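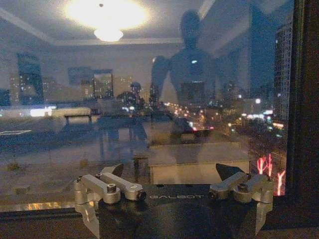 The gripper up at the window during our evening visit, with the city lit up behind it.

A big thank you to everyone who came along to the July evening visit, and a bigger one to Shona Ngata and her colleagues at Prasero for having us. I know a few of you were unsure about giving up an evening to go and watch a robot in a bedroom (my own husband asked whether I was quite well), but I think all who made the trip would say it was time nicely spent, and I came home with four pages of notes and very sore feet.

For those who missed it, Prasero are trying out how a robot might manage in ordinary furnished rooms, the sort with a bed and curtains and pictures on the wall, where most of us spend our lives. Shona talked us through it before we went in, and she has a lovely way of explaining things without making you feel daft. Windows, she told us, are a real headache. In daylight a pane of glass is one thing, but once it's dark outside and the lamps are on indoors, the robot gets the street and the room laid over each other, and it has to work out which of the two it could bump into. A ceiling light can seem to be hanging out over the road!
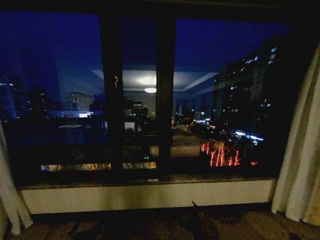
So the evening session is all about glass, and it is slow, patient work. They have logged 1,747 attempts at moving close to a window since the spring, and 1,144 of those were made after dark, which explains why Shona drinks so much tea. I asked her how you teach a machine to tell a lamp from the reflection of a lamp, and she said that moving the head a little helps a great deal, as the two shift differently, and that she catches herself doing it at home now.

We went in 3 groups so that it didn't get too crowded, and I do apologise to the last group, who had rather a long wait with only the biscuits for company. There were plenty of good questions, particularly on curtains (harder than you'd think, as they never hang the same way twice) and on whether it could ever be trusted near a cat. Shona wouldn't be drawn on the cat.

The collection came to £784, all of it going towards the Kerham coach fund, so thank you for digging deep. Shona has kindly offered to come over to Vestside in the autumn and give her talk to anyone who couldn't travel. Names to me at the usual address, please, and do say if you'll need a lift.

Comments (3)

Priedītis
Really enjoyed this. I tried the head-moving trick in my own kitchen window when I got in and she is quite right.

Maureen
Was in the last group and the biscuits were very good, no complaints from me. Will the autumn talk be in the afternoon or the evening?

Colin B
Put me down for a lift please, and one more for my sister.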